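Laundry Attendant (part-time, ongoing)
Drulmont Residential College

Applications are invited for the position of Laundry Attendant in the shared laundry at Pollock House. The laundry serves 112 residents and is open daily from 6 a.m.

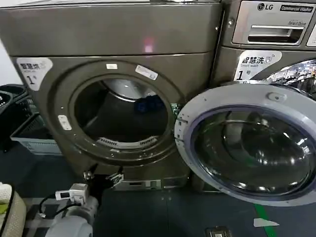

The successful applicant will report to Graciela Maldonado, Residential Services Manager, and will be responsible for the orderly running of the front-loading machines.

Duties include:
Checking drums for clothing left behind and recording each item in the lost property book
Sorting darks, lights and coloured items

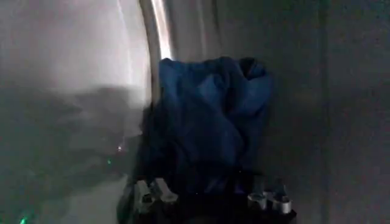 Folding and bagging unclaimed garments, which are held for up to 40 days
Cleaning lint grilles and door rims

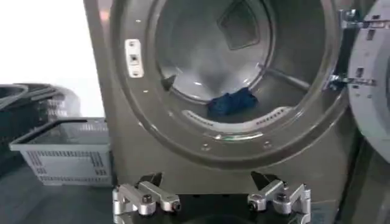
Wiping down front panels and top surfaces at the end of each shift
Reporting faults to the maintenance office

Selection criteria
Applicants must be able to stand for long periods and bend to floor level. Previous experience in a commercial or institutional laundry is desirable. Training is provided.
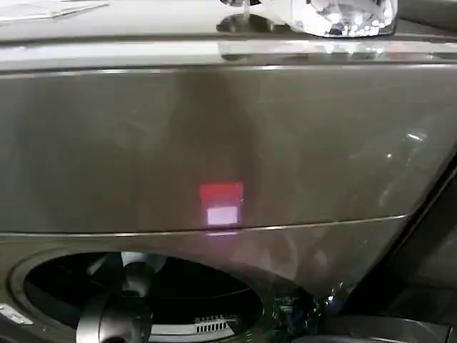

Enclosed footwear must be worn on shift. Uniforms are supplied and laundered by the College.

Written applications, with the names of two referees, should be addressed to Remedios Aquino, Staffing Office, and received before the end of September.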